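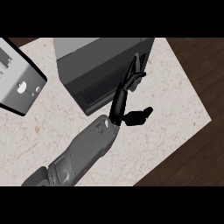 Ollo: The Complete Series, Collector's Blu-ray

Brillska has been promising this one for so long that I had stopped checking the release list. The label picked up the home video rights, missed two dates, and then went quiet until a short notice last September said the discs were being pressed. The set is out now, all 13 episodes on 4 discs, and most of the wait seems to have gone into the subtitles.

If you missed the show when it streamed, Ollo is a slow, slightly sad comedy about a night clerk in the town of Prostberg. She works the front desk of an old hotel and has a key for every room except 503. Ollo is the name of the thing that lives in there. It may be a ghost, or it may be a guest who stopped paying. The show takes its time deciding, and the first few episodes are mainly about towels, late check-ins and a broken elevator. 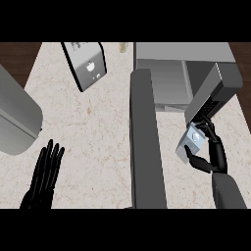 Corinne Madsen
Contributing Reviewer, Animation and Home Video
2 March 2022

I liked it a lot more on a second viewing. The early episodes felt thin when I had to wait a week between them, but played two or three in a row they set up nearly everything that pays off later. The complaint about the hallway carpet in episode two is the whole plot of episode nine. The final episode still rushes. It tries to explain the fire, the sister and the missing ledger in one sitting, and the ledger gets a single line of dialogue.

Video

The transfer is good. Studio Lau used a soft, grainy look with a lot of dark green and brown, and the streaming version turned the night scenes into blocks. On disc the hotel corridors hold together and you can read the room numbers. I saw banding in two places, both of them fades to black at the end of an episode. Line work is clean without looking sharpened. The opening credits are presented without text as an extra, and they look better than the show itself, as these things usually do.

Audio

You get Japanese stereo and an English dub, also stereo. There is no surround track. The Japanese track is quiet and I had to turn it up a fair way, then turn it back down for the menus, which play a loud piece of the theme on a short loop. The dub is new for this release. The lead is fine and gets better once the character has more to do. Ollo's voice has been run through some kind of filter that the original doesn't use, and it makes a few lines hard to follow. I switched back to Japanese after episode five and stayed there.

Subtitles are where the work shows. The streaming translation dropped the signs and notes in the background, and in this show people mostly talk to each other through notes. They are all translated here, in a smaller font at the top of the screen. I found one typo, in episode eleven.

Extras

There is a booklet with episode summaries and background art, a clean opening and ending, and a set of trailers. The one thing of substance is a half-hour feature on the background painting, subtitled, with plenty of layout sheets. It spoils the ending within five minutes, so leave it for last. There is no commentary, although the original notice mentioned one.

Packaging

The outer box is stiff card and fits too tightly. Mine needed a firm shake before the case slid out, and one corner has already started to lift. The discs sit on separate hubs with no overlapping. Episode titles are printed on the inside of the sleeve, where you have to take the discs out to read them.

Brillska says the run is limited to 4000 copies, with a standard edition to follow. The label hasn't given a date for that one, and going by its record I wouldn't hold out for it. If all you want is the show, though, the discs are supposed to be identical and you would only lose the box and the booklet.

Show: 8 out of 10
Picture: 8 out of 10
Sound: 6 out of 10
Extras: 5 out of 10

Region A only. Review copy bought at retail.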